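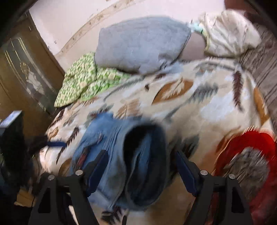
Gray-blue pillow, cream and beige leaf blanket.

Wednesday, March 2, 2022
Dye notebook, woad vat, Otton bench

The vat is alive again!! Came in this morning expecting the same sad brown soup and found a coppery skin on top and yellow-green liquor underneath. Smells terrible. I am so happy with it.

What changed: added more madder and a handful of bran last night, wrapped the bucket in the old quilt, and left it alone (hard). pH strip had been sitting too high all week, so no new lime. Would love to know which of those did it, but I changed everything at once like an amateur, so no way to tell. Next time one thing per night.

Dips today, all on the Vītola linen, scoured Monday's way with soda ash and a long simmer:

Strip A, one dip, 12 minutes under. Came out green as a pea pod and went blue in the air while I stood there with it. I will never get tired of this. Pale, slightly gray, very even.

Strip B, three dips, 12 minutes each, full airing between. Proper mid blue. One streak where I let a fold touch the side of the bucket.

Strip C, same as B but wrung too hard going in and carried air down with it. Blotchy. Keeping it as a warning, stapled to the inside back cover.

Wool skein, 71 g, two dips. Took the color much faster than the linen, already darker than B. Gorgeous, with a bit of teal in it before the rinse. Do not put wool in until the linen is finished for the day, it eats the vat.
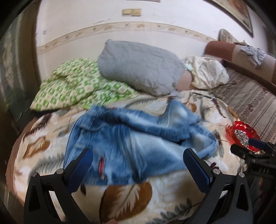 Denim, light blue going to near-white, on the big feather print.

Rub test on A and B with a dry white cotton square: A clean, B left a smudge. Wet rub was worse on both. Some of that is loose pigment that ought to come off in a second rinse with a splash of vinegar, so retest after they have hung a full day. If B still marks the cloth I'll go back to shorter dips and more of them, the way the Brestard samples were done.

Light test: half of each strip under card in the south window, numbered 33 on in the swatch book. Leave until August. Somebody please not move the card this time.

Stock: 207 g of woad powder left in the Nillivon jar. Lime fine. Bran low, buy more.

Tonight: stir gently, no splashing, lid on, quilt back. Check the skin before touching anything tomorrow. If it's still coppery I want to try the shirt!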